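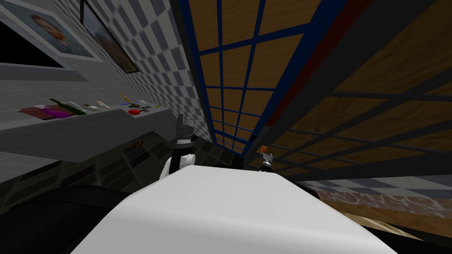 Two grippers, one head camera, and a shelf

Since February I use my evenings to compare gripper models in simulation, before I spend money on a real one. My candidates are the Tivamel two-finger and the Grukbridge adaptive. Both have a free model file that loads in Cenby, the simulator I use at home, and both can be mounted on the same white mobile body. So I put one on each arm and let them work in the same room, on the same shelf, with the same small things.

The shelf is my favorite test place. It is long and light gray, and the objects stand along the front edge: a green bottle lying at an angle, something purple and rounded, a small yellow thing, a toothbrush or something like it, a comb. For a gripper this is a difficult mix. A bottle forgives you many mistakes. A comb forgives nothing, because it is thin and flat and the fingers must come almost to the surface.

How I tested

I made 30 attempts with each gripper, always with the same start pose of the base. I wrote the target by hand in the script, so there was no learned policy and no luck from a good detector. The controller was the standard one of Cenby for the first evening. Then I changed to Frimpong, a small open controller which lets me set the closing force separately from the closing speed. I should have done this at the beginning. With the standard controller both grippers closed too fast and pushed the comb away before they held it.

Results

The Tivamel was better for thin objects. Its fingers stay parallel until the end, and when I came in 8 millimeters lower than the script suggested, it picked the comb and the toothbrush most of the time. On the bottle it was only okay. When the bottle was lying, it rolled a little, and the fingers touched it above the middle.

The Grukbridge was the opposite. It wraps around the bottle very nicely, and I had only 3 failures there in the whole series. On the flat objects it was a pain. The fingertips curl inside when they meet resistance, so they scratch over the shelf and come back with nothing.

Counting both grippers on the whole shelf, I had 57 attempts that I could use. The other three I deleted, the physics exploded and one arm went through the wall.

The camera

I want to say something about the view also, because it cost me the complete Thursday. My camera sits on the body and looks over the top of it. If the camera is rolled, the tiled wall and the wooden grid on the other side become diagonals, and the white top of the robot takes a big part of the picture. For a person this is only uncomfortable. For my depth script it was worse: it fitted the plane of the shelf wrongly and gave me a grasp height inside the cabinet. I now read the roll angle from the simulator and correct it before the plane fitting. It is four lines of code and I was ashamed how long I needed to find it.

For the moment I keep the Tivamel on my list as first choice, as most things I want to pick are small. Next I will try softer fingertips on the Grukbridge model, if I understand how its contact parameters are written. The documentation has one page for this, and half of it is about installation.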